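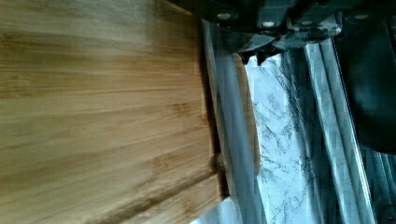 FARNENT — The Jolach Kitchen Review has published its May bulletin on counter clutter, and it does not have much good to say about the advice currently being sold to people with small kitchens.

The Review read 70 household guides and storage catalogs for the bulletin. Most of them told readers to clear the counter completely and put everything behind a door. Very few said where the door was supposed to be.

"We have heard for years that a bare counter is a working counter," the Review said in a statement. "We would like to meet the person who lifts a toaster oven out of a cabinet every morning at 7 and is glad of it."

The bulletin looks at the kitchen at Grorosmont, a shared apartment building, where the counter is used by people who cook on it. The toaster oven and the toaster stay out, side by side. The kettle stays out too. Cups, jars and a holder for utensils go along the backsplash, and the cutting board gets the middle.
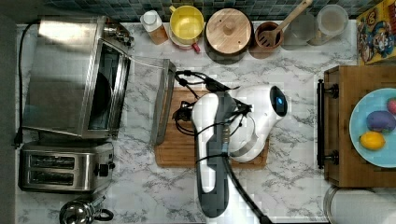
The Review makes no claim that this is pretty. It does question whether moving any of it would save time. A board kept next to the toaster oven gives bread somewhere to land. A board kept upright in a rack on the far side of the room, as one catalog recommends, has to be fetched and then put back, and in the Review's experience the second part gets skipped.

The bulletin is also doubtful about matching canisters. Clear jars do let a cook see what is running low, and the Review has no quarrel with that. It could find no reason for buying 18 of them at once, which is the size of the starter set in the Edwards catalog.

Tongs get a page of their own. Several guides want them in a drawer, in a divider, with the tips locked shut. The Review thinks a cook making toast is going to put them down on whatever is closest, and that a divider will not change this. 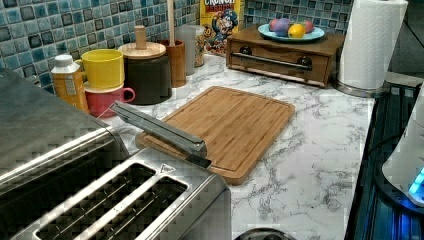

Tongs across the toaster and cutting board in the Grorosmont kitchen.

There are 2 recommendations at the end of the bulletin. Keep the board where the food comes out, and leave enough clear space beside it for one plate. Everything else, the Review says, can wait until somebody shows that it helps — so far the catalogs have mostly shown photographs.

The bulletin is free and may be picked up at the Jolach office in Farnent, Room 701, until 6 p.m. Copies can be mailed on request. The Review accepts no payment from makers of storage products and was not offered any for this issue.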